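Genareck Orthopedic and Spine Center
Minutes of the Clinical Practice Meeting
7/10/18, Tapley Conference Room
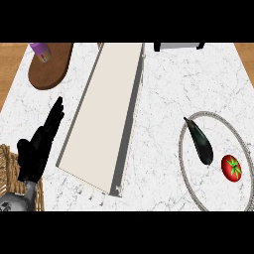

Attendance

Present: Brenda Blackburn (Chair), Terence Haworth, Melaniia Nechyporuk, Ctibor Skála. Wendy Kettle joined by telephone from the Pulow office and left the call after item 5.

The Chair called the meeting to order at 9 a.m. and confirmed that a quorum was present.

1. Approval of previous minutes

The minutes of the May meeting were reviewed. Mr. Haworth asked that the paragraph on operating room block time be corrected to show that the Thursday afternoon block had been released to the hand surgery service for the summer only. With that correction, the minutes were approved on a motion by Ms. Nechyporuk, seconded by Dr. Skála.

2. Matters arising

Replacement of the fluoroscopy table pad at the Pulow office is complete and the old pad has been returned to the vendor. The revised consent form for epidural steroid injections is still with legal counsel. Ms. Kettle stated that she had asked for it twice and would ask again. The item was carried forward.

The request for a second blood pressure unit in the pre-procedure area was withdrawn, as a unit had been transferred from the Levitz building.

3. Pre-surgical education class for joint replacement patients

Ms. Nechyporuk presented her report on the class for patients scheduled for hip and knee replacement. Since the class was opened to all surgeons in the practice, 376 patients have attended with at least one family member or other support person. Attendance is higher at the main office than at Pulow, where the class is held in the late afternoon and parking is limited.

Dr. Skála noted that patients who have taken the class arrive with better questions about stairs, bathing and driving, and that his clinic staff spend less time on the telephone in the week before surgery. He asked whether the portion on blood thinners could be shortened, as the instructions differ from one patient to another and some attendees had followed the general advice in place of their own written orders. Ms. Nechyporuk agreed that this was a concern. After discussion it was decided that the class would no longer give stop dates for any medication and would direct each patient to the surgeon's written instructions.

The Chair asked that the Pulow class be moved to mornings on a trial basis -- subject to the therapy gym being free.

Action: Ms. Nechyporuk to revise the class outline and circulate it before the next meeting.
Action: Ms. Kettle to confirm morning availability of the Pulow gym.

4. Post-operative pain prescribing

Mr. Haworth reported on the review of discharge prescriptions following outpatient procedures. Prescribing after knee arthroscopy is consistent among the surgeons. Prescribing after rotator cuff repair is not, and the differences do not appear to be explained by the type of repair.

Dr. Skála suggested a common starting order for shoulder cases, which each surgeon could change with a note in the chart. Ms. Kettle asked how refill requests received on weekends would be handled under such an order. The Chair stated that weekend requests would continue to go to the surgeon on call and that no change to that procedure was proposed.

It was moved by Dr. Skála and seconded by Mr. Haworth that a draft starting order be prepared for review by all surgeons. The motion carried without objection.

Action: Mr. Haworth and Dr. Skála to prepare the draft.

5. Physical therapy referrals

Ms. Kettle reported that outside referrals continue to be returned for missing weight-bearing status. The referral form has a field for this information, but it is on the second page and is often left blank. The members agreed that the field should be moved to the first page, directly under the diagnosis. Mr. Haworth noted that there are 1000 copies of the current form in storage. The Chair directed that these be used for internal referrals until they run out.

The therapy department also asked that protocols for Achilles tendon repair be sent with the referral and not mailed separately. Agreed.

Action: Ms. Kettle to submit the revised form to the print shop.

6. Staffing

The Chair announced that 3 medical assistant positions have been posted. Interviews will be held at the main office, and Ms. Nechyporuk will take part on behalf of the nursing staff. The cast technician position at Levitz remains open.

7. Other business

Dr. Skála asked that the sign directing patients to the imaging suite be moved closer to the elevator. Mr. Haworth will speak with building management.

Members were reminded to complete the annual radiation safety module. Dosimeter badges for the last period must be turned in to Mr. Haworth before new badges are issued.

8. Adjournment

There being no further business, the meeting was adjourned on a motion by Mr. Haworth, seconded by Dr. Skála. The date of the next meeting will be sent by the Chair.

Minutes recorded by Melaniia Nechyporuk
Reviewed by Brenda Blackburn, Chair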